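Sorting the Washing
By Uzma Qureshi, November 2022

Clothes come in lots of colours, and some of those colours can move. The stuff that colours cloth is called dye. When new clothes get wet, a little dye may float out into the water and stick to something else. A white shirt can come out grey or pink.

That is why people sort washing into piles before it goes in the machine. A low chair is a handy place to put the heap, so you do not have to bend down to the floor.

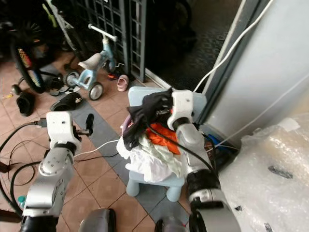

Which pile does it go in?

Black and other dark clothes go together. White clothes have a pile of their own. Bright colours, such as orange, make the third pile. Pick up one piece at a time and shake it out, or you may miss a sock hiding inside a sleeve.

Look in the pockets too. One paper tissue can leave bits on every single thing in the wash.

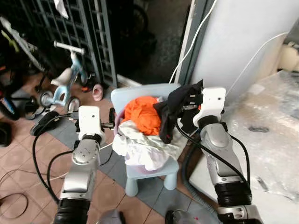 Once the piles are made, check the labels. The number in the little tub of water tells you how hot the wash can be. A hand in the tub means wash by hand.

Ask a grown-up before you touch the machine or the powder.

Last updated: November 2022

More to read
Why does soap make bubbles?
How do clothes dry?
Where does cotton come from?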